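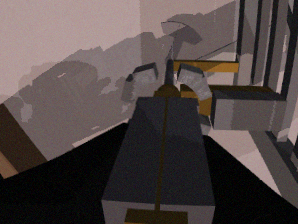

Gripper with its two curved fingers, in simulation.

Last updated: October

I spent most of the summer fighting with a migration file, and I'd like to talk about it, mostly because my wife has asked me to stop talking about it at dinner.

Some background. I work on a booking app called Zandimell (small hotels, a couple of campgrounds, one very demanding marina). It's a Node app on top of Postgres, and it had been chugging along for years on a bookings table that Abundio Hinojosa and I designed over one long lunch. We stored the guest's name, phone, and email right there on the booking row. Every booking, same columns, over and over. You can guess how that went! By the time we looked up, one regular at the marina existed under 29 different spellings, and the front desk was calling us to ask which one was real.

So we needed a guests table. Easy, right? Make the table, copy the people over, point the bookings at it, drop the old columns. I wrote that as a single migration before my second coffee and felt terrific about it. Then I ran it against a copy of production and watched it hold a lock on the bookings table for 4 minutes. Zandimell can't go away for 4 minutes. The marina would drive to my house.

Melquiades Camacho, who I share a desk and a bag of sunflower seeds with, read my file and just said, "Why is this one thing?" And he was right, it was a whole pile of things wearing a coat. We pulled it apart that same afternoon. The first deploy added the guests table and an empty guest_id column, nullable, no foreign key yet. The app kept reading the old columns and started writing to both places. Boring code, lots of it, and I kept wanting to skip ahead.

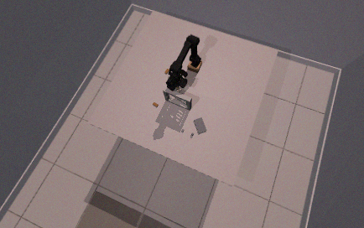
The backfill was the part I'd been dreading, and it ended up as a little script we called Grorero. It walked through the bookings in batches of 200, matched each one to a guest, committed, took a short nap, and went on to the next batch. If it fell over we could start it again and it would pick up at the first row with a null guest_id. I can't tell you how much better I slept knowing I could kill the thing with Ctrl-C (I did, twice, once by accident while trying to copy some text).

Matching was messier. Email first, lowercased and trimmed. Then phone, with the punctuation stripped out. Anything left over went into a review table, and Abundio built the front desk a plain page with two buttons, Same Person and Different Person. They loved it. They've asked for more pages with two buttons.

Only after all that did we add the foreign key, as NOT VALID to begin with, and validate it in a separate step so writes could carry on. Then we flipped the reads over. The old columns are still sitting there, by the way. I have a branch that drops them and I keep finding reasons not to merge it.

If you're about to do something like this, rename nothing while you're at it. I changed phone to phone_number in the middle of the backfill because it looked nicer, and our reporting job over at Ranlow sent out a page of blanks the next morning. Melquiades still calls me phone_number. We're starting on the payments table next month, and he's already asked to see the file before I have my second coffee.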